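Hotel school opens its practice rooms for a look at robot housekeeping

DINAU - The Talluvard hotel school opened its practice floor to the public for one afternoon in March, and 241 people signed in at the front desk to see what a robot can and can't yet do in a guest room.

The school has been working since the fall with Kuusk, a small automation company that builds software for robot arms. The two are trying to find out which parts of a room attendant's job could be handed to a machine. Stripping beds and cleaning bathrooms were left out at the start. The project deals with the small items in a room: cups, packages, remote controls, cushions, and whatever else has to be put back where the hotel wants it.

Visitors went through in groups, with a new group let in every 30 minutes. They watched from the hallway side of the practice room while a Kuusk engineer ran the session and took questions. The first group went in at 1 p.m. and the last one came out shortly before 6.

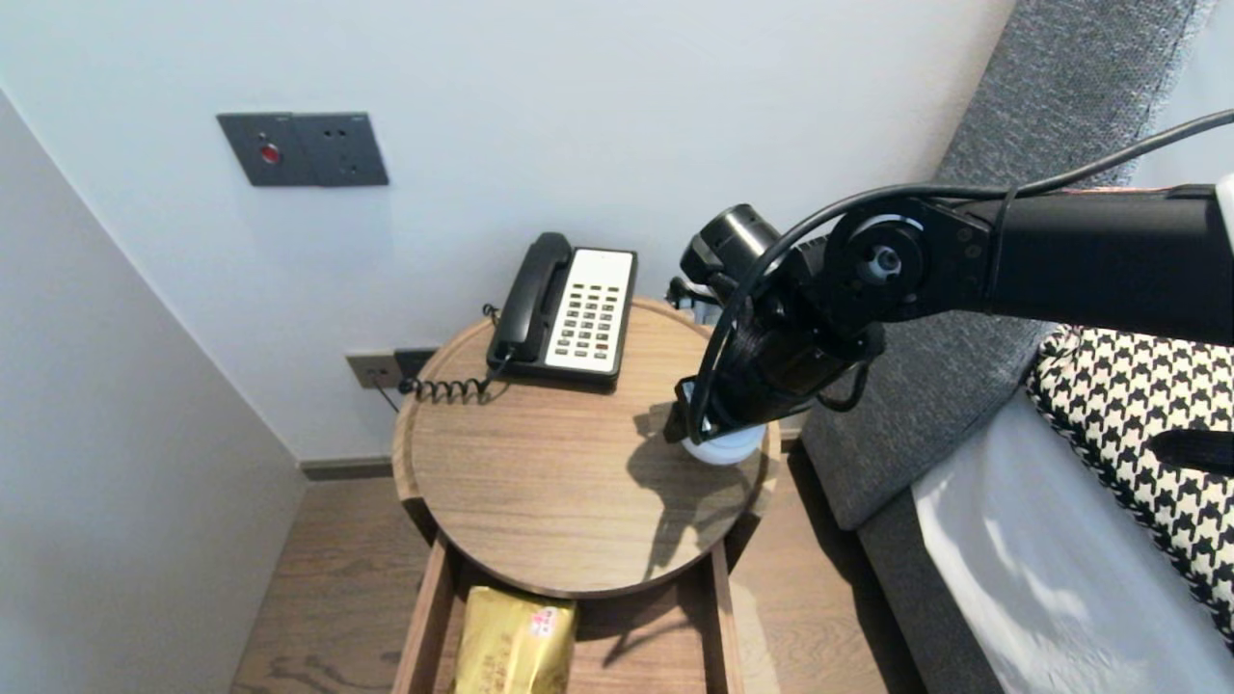
Bedside tables get more of the team's time than any other piece of furniture in the room. They are small, they stand close to the bed, and guests leave things on them. The arm has to come in over the tabletop with something in its gripper and set it down without bumping what is already there, in this case a black and white desk telephone with a coiled cord. An open drawer under the top, with a gold-colored package in it, takes up more of the space it has to work in.

The engineer told one group that the phone cord is a bigger problem than the phone. A cord moves when it is touched, and the software has to make a fresh guess about where it lies. Students on the housekeeping course said they had the same trouble in their first weeks with a dust cloth.

The team keeps a log of every attempt. By the morning of the open day it listed 848 attempts at bedside tables, counting those that were stopped partway. Kuusk did not give out a success rate. A handout at the door said the figures would be shared with the school at the end of the spring term and that the work was "at the stage of learning where things go wrong."

Speed was the thing most people asked about. A student who knows the room can straighten a bedside table in a few seconds. The team is giving the robot up to 90 seconds for the same job and says it won't push for less until the results are steadier.

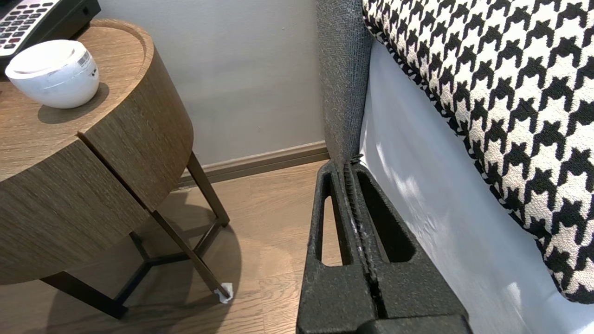 Grip was the other big subject of the afternoon. Kuusk has tried several kinds of fingers at the school and talked visitors through what each was like to work with. Hard ones are easy to wipe down but can slip on a glossy surface, the engineer said, and a hotel room has plenty of those. The two fingers seen next to the bed have a foam-like look, dark gray, with a long opening near the top of each. Visitors could handle a spare pair at a side table in the hallway, and a good many of them did.

Some of the questions had little to do with engineering. Several people who work in hotels in Dinau wanted to know if the school would be training fewer attendants. The school said its class sizes for next year are unchanged, and that the course will add a short unit on working in a room where a machine is also in use. Other visitors asked about noise, about guests who come back early, and about who is responsible if a glass gets broken. The school said the last of those had not been settled.

Flestulau, a hotel group with two houses in the region, sent a party from its operations office. It has offered to lend a room for a trial, roughly a week long, but no date has been agreed on. The group said it would want to see the robot work in one of its older rooms first, where the furniture is closer together and the floors are not as level.

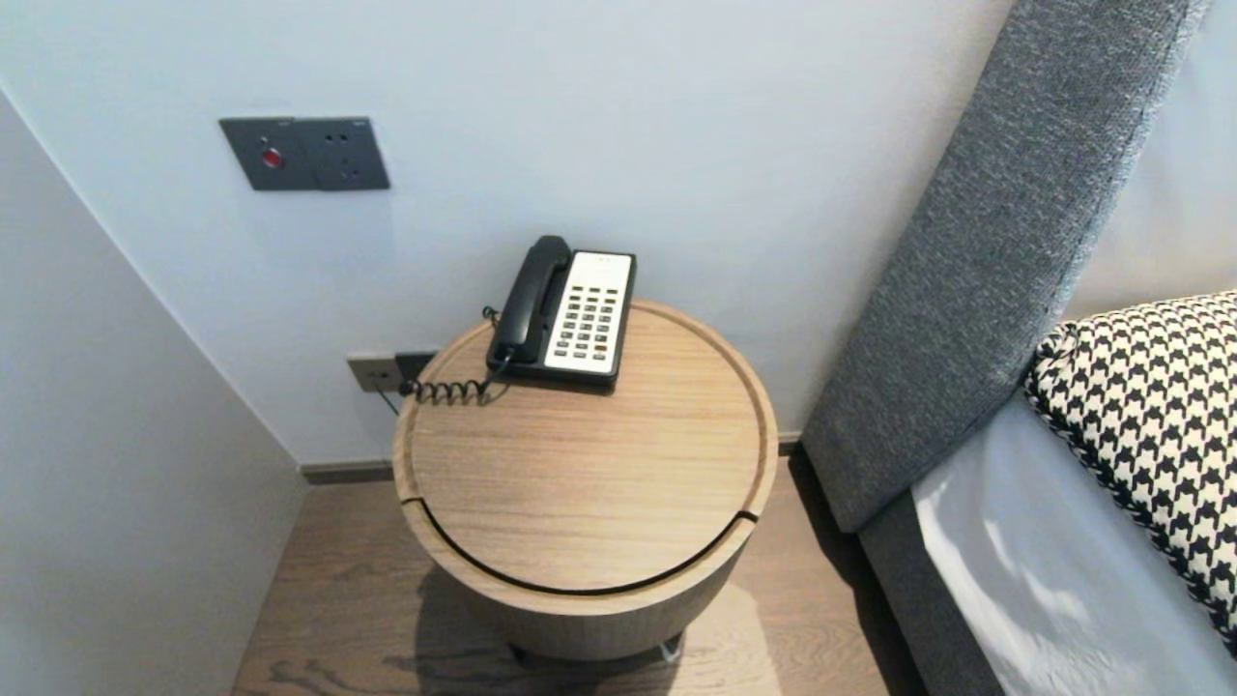 The practice room itself will stay as it is for now. The school had planned to change the furniture this year but put that off so that results from before and after the winter break could be compared. Housekeeping classes still use the room in the mornings, and Kuusk has it from noon.

A second open afternoon is planned for May - this time with a session in the school's breakfast room. Places are free but have to be booked through the school office, and groups will be kept smaller than they were in March. Anyone who signed in this time and left an e-mail address will be told when booking opens.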